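The arm that knows when to stop looking

At ten in the morning the loudest thing in the old seed store at Plererbridge is the kettle. Rultska, the software firm that has had the ground floor since August, makes nothing you could hold. It writes the programs that tell other people's robot arms where to look, when to move and when to wait, and most of that work is done by people sitting quietly in front of graphs.

Wilma MacLeish has run the perception side of the firm from the start. She came to it from railway signalling, where she spent years on software that had to decide whether a section of track was clear. She says the two jobs have more in common than you would think.

"A signal that can't tell whether the line is clear has to say the line isn't clear," she says. "For a long time robot software did the opposite. If the camera gave it something, it used it."

The product she has spent most of her time on is called Maes. It sits between the cameras on a robot and the planner, the part of the software that works out the arm's path. Its task is to look at each picture as it arrives and decide how far it should be believed. A sharp picture goes straight through. A poor one goes through with a warning attached, and the planner can then give it less weight. A very poor one is held back, and the planner carries on with what it knew a moment earlier.

It sounds like a small job, and customers used to treat it as one. The usual answer was to have the arm stop, take a picture, work out where everything was and then move again. Stopping is safe, but it is slow. On one early project, an arm sorting mixed household goods at a warehouse in Drustwood, the stops took up 22 per cent of the working cycle. The warehouse wanted that time back.

The other answer was to keep the camera running throughout and trust whatever came in. The team tried that first at Drustwood. The arm was quicker, but it began to reach for things that were not there. A streak of light would be taken for the edge of a box, and the planner would steer carefully round it. Once the arm spent four minutes edging away from the glare of a lamp before someone pressed the stop button.

"The planner was doing its job perfectly well," MacLeish says. "It had been told there was an obstacle. We were the ones who had told it."

Maes grew out of the weeks that followed. The first version measured sharpness over the whole picture and rejected anything below a fixed line. It worked on the bench and failed at the warehouse, where plain cardboard has so little detail that a perfectly good view of it looks blurred to a simple test. The arm refused to believe in cardboard, and a great deal of what it was meant to pick up was cardboard.

The present version uses two sources. One is the picture itself, which is divided into small squares and judged square by square. The other is the arm's own joints. The controller already knows how fast each joint is turning, and from that Maes can work out how much smearing to expect in any part of the view before it has seen it. If the prediction and the picture agree, the software knows the blur came from the arm's own movement. If the arm is still and the picture is blurred anyway, something in front of it is moving, and that calls for a different response.

Getting the two to line up took longer than the rest of the work put together. The joint readings and the pictures come from separate clocks, and the clocks drift. A gap of 24 milliseconds was enough to make Maes blame the wrong movement for the wrong blur. The cure was a dull one. Each time the arm starts or stops, the software compares the two records, finds the point where they match and corrects the difference. The code for it is short and has hardly been touched in a year.

The planner had to change as well. It used to keep a single map of what was where. It now keeps a map in which every entry fades unless a trusted picture renews it, so an object last seen clearly two seconds ago counts for more than one last seen ten seconds ago. When too much of the map near the gripper has faded, the arm slows down. Slower movement brings sharper pictures, sharper pictures renew the map, and the arm picks up speed again. From across the room it looks a little like someone feeling their way down a stair in the dark.

At Drustwood the full stops have almost gone. The arm still pauses before it closes on anything thin or shiny, and MacLeish has no plans to take that pause out. The warehouse has asked twice. She has told them they can have it shorter once the test set says so.

The test set is what she would rather talk about. It is a store of recorded runs that every new version of Maes must be played against before it is released. Each run comes with the joint readings, the pictures and a note of what the software decided at the time. A new version that lets through a picture it ought to have held back is sent back to its author, however much faster it is.

Choosing what goes in is slow work, done by hand, and it takes up most of her afternoons. Easy runs teach the software very little, so she looks for the moments when the view from the wrist is at its worst. In a picture like the one at the end of this page, she would expect Maes to accept that something purple is there and to offer no firm outline for it. The small blue streak of light at the lower right is harder, being bright and fairly crisp when nearly everything else is smeared, and a test that simply hunted for sharp edges would score that corner well. The dark area around it gives the planner next to nothing. MacLeish wants 100 more runs of that difficulty in the set before the next release, and she is going through them one at a time. 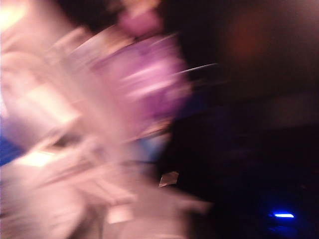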